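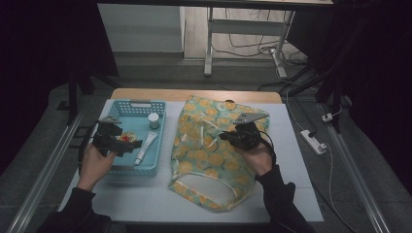

How long does it take to build a pair of hand grippers?

Allow four evenings if the printed parts are ready before you start. Printing takes longer than assembly, so most people leave the printer going during the week and come in with a box of finished parts. The wiring is the slow bit for anyone who hasn't crimped a connector before.

Do I need to be a member of the workshop?

You need to be a member to use the printers and the soldering bench. Guests can come along and help with assembly if a member signs them in. Membership runs for 365 days from the day you join, so there is no advantage in waiting until January.

What is the Irnix project?

Irnix is our shared build at the Groten workshop. We make hand-held grippers, record ordinary household tasks with them, and use the recordings to train a small robot arm. Melahat Yurt drew the first set of parts and still looks after the drawings. Şengül Sönmez writes the software that reads the sensors.

Why use hand-held grippers instead of moving the arm by remote control?

It is quicker and cheaper. You can do a task at normal speed with the grippers, and you can feel what you are doing. We tried a joystick for the first month and gave up on it. Packing a bag with a joystick is very tiring.

Which tasks do you record?

Mostly tidying and packing. Moving toiletries from a basket to a tote bag is a good one for beginners, as it needs both hands and nothing breaks if you drop it. We have also done folding tea towels and sorting cutlery. Please don't record anything with liquids in open containers on the main table.

Can I bring my own objects?

Please do. The arm learns better from a mixed lot of things. Soft bags, tubes, jars and odd-shaped packets are all useful. Put your name on anything you want to take home again. Things left on the shelf at the end of the month go into the general box.

Why are the grippers wired? Could they be wireless?

The cable carries power and data, and it has been more reliable than the wireless boards we tested. If the cable gets in your way, route it off the side of the table and leave some slack. A tight cable pulls on the connector and you will be soldering it back on before long. A wireless version is on the list but has no date.

What do I print the parts in?

PETG for the body and the handle. PLA will do for a test fit but it creeps under the finger screws. Print the handle upright with supports on. The files are in the Numholm folder on the shared drive. Use the newest set, dated 1 Jan 2019. The December files have the screw holes on the wrong side of the left handle.

The fingers don't close fully. What have I done wrong?

Check the linkage first. If the short arm is fitted upside down the fingers stop a few millimetres apart. After that, check for stray plastic in the slot and clean it out with a flat file. If it still sticks, loosen the pivot screw by a quarter turn.

The software shows error 811. What does it mean?

One of the grippers has stopped sending. Unplug it, wait for the light to go out, and plug it in again. If the error comes back, swap the cable before you open the case.

How many recordings does the arm need?

We aim for 1,000 of each task. A short task can be usable with fewer, but the arm gets clumsy near the edges of the table.

Where can I see the arm working?

It lives in the Gündoğdu room, up the stairs past the laser cutter. Ask before switching it on, and keep the stop button within reach.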